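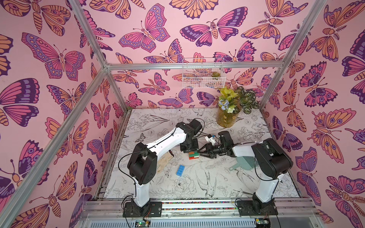 Niamh Nic Aodha schrieb im Ticket, die Erfolgsrate von Omora beim Stapeln der Bausteine sei nach dem Wechsel von Boden und Tapete gefallen, und sie frage sich, ob die Methode überhaupt verallgemeinert oder nur den alten Hintergrund gelernt hat.

Antwort von Eoin Daly, 28. Juni 2026:

Danke für die Frage. Ich habe das Training mit 2000 Episoden wiederholt, davon ungefähr 30 Prozent mit gemusterten Flächen. Das Ergebnis ist besser, aber bei drei von vier Startwerten greift der rechte Arm noch zu früh.

Nächster Schritt: Kamerabild maskieren — zuerst nur den Boden.

Status: offen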